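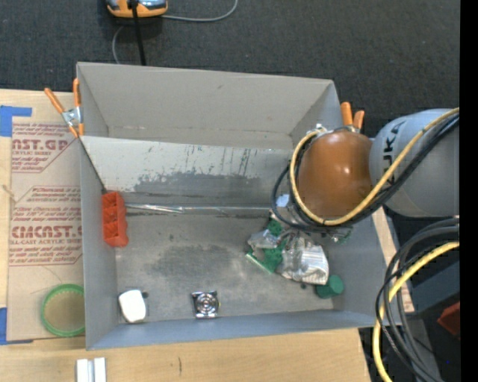
Bac de prélèvement et bras articulé du poste d'essai de Zallcombe.

Le banc Steren est un protocole d'essai comparatif de préhenseurs robotiques destiné au prélèvement d'objets en vrac dans un bac. Il porte le nom de l'atelier Steren, à Zallcombe, où il a été mis au point, et sert à évaluer des effecteurs de conceptions différentes montés sur un même bras.

Principe

Un bac gris ouvert est posé sur une table en bois et maintenu par des pinces à ressort. Il reçoit des objets de formes et de matières variées : emballages plastiques transparents, pièces métalliques de petite taille, cylindres. Les emballages souples et réfléchissants sont réputés les plus difficiles, car leur surface perturbe à la fois la mesure de profondeur et l'étanchéité des ventouses.

Une série comprend 70 tentatives. Une prise est validée lorsque l'objet est soulevé hors du bac et maintenu pendant six secondes. Les objets touchant une paroi sont comptabilisés à part – ils imposent une orientation du poignet que tous les effecteurs n'admettent pas.

Préhenseurs comparés

Trois familles d'effecteurs ont été retenues pour la première campagne :

Jevell J2 : pince parallèle à deux doigts, commande électrique, course réglable.
Yagi V : ventouse simple à soufflet, alimentée par un générateur de vide déporté.
Yagi VP : effecteur mixte associant une ventouse centrale et deux doigts repliables.

Le câblage de chaque effecteur chemine à l'extérieur du bras. Cette disposition facilite le remplacement de l'outil mais restreint la rotation du dernier axe ; la longueur libre des boucles est donc relevée avant chaque série.

Perception et commande

La caméra est fixe et observe l'ensemble du bac. Son étalonnage par rapport à la base du robot est repris à chaque changement d'outil, au moyen d'une mire posée sur le fond. Le contrôleur exécute la même trajectoire d'approche pour tous les préhenseurs ; seuls diffèrent le point de contact visé et l'effort de serrage.

Résultats

La première campagne, menée en octobre, totalise 704 tentatives exploitables, séries partielles comprises. La pince Jevell J2 donne les meilleurs résultats sur les pièces rigides et les cylindres couchés. La ventouse Yagi V l'emporte sur les objets plats, mais perd le vide sur les films froissés. L'effecteur mixte obtient le taux de réussite global le plus élevé, au prix d'un cycle plus long, de 14 secondes environ par prise.

Limites

Le protocole ne fixe pas la disposition initiale des objets, ce qui rend délicate la comparaison entre deux séries courtes. L'usure du fond du bac, dont les rayures modifient la réflexion de la lumière, n'est pas non plus prise en compte. Une révision datée du 12/12/2019 ajoute un relevé photographique du contenu avant chaque tentative.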